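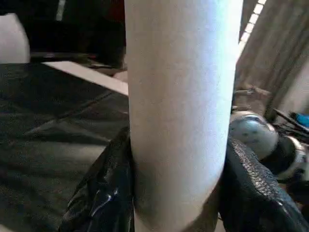
A white cylinder, held upright, with neither end in view.

Paper and card collections over the holidays

The Hellthorpe recycling route changes for two weeks at the end of the year. Streets north of Fimdale Road will be collected one day later than usual, and streets south of it will keep their normal day. Put bins at the curb by 6 a.m. Trucks will be running with smaller crews and will not come back for bins put out late.

The drop-off site on Preltero Lane stays open through the holidays except for Christmas Day and New Year's Day. The gate on the Giraldo Street side is closed for paving, so use the main entrance and follow the cones. There is parking for 40 cars, and the line tends to be shortest before noon.

Flatten cardboard boxes before you bring them. Plain wrapping paper can go in with mixed paper, but foil paper, glitter paper and ribbon go in the trash. Used napkins and paper towels are not accepted either - they can go in the green bin if you have one. Empty cardboard tubes are fine. Take the tape off if it comes away easily and leave it if it doesn't.

In November the site took in 46 tons of paper and card, and some 259 households signed up for the green bin. New sign-ups are open until the end of January. Bins will be delivered in February, and the first pickup will be the week after that.

Christmas trees will be accepted at Preltero Lane from January 2. Remove all lights, stands and plastic bags first. Trees taller than six feet need to be cut in half.

Posted December 21, 2021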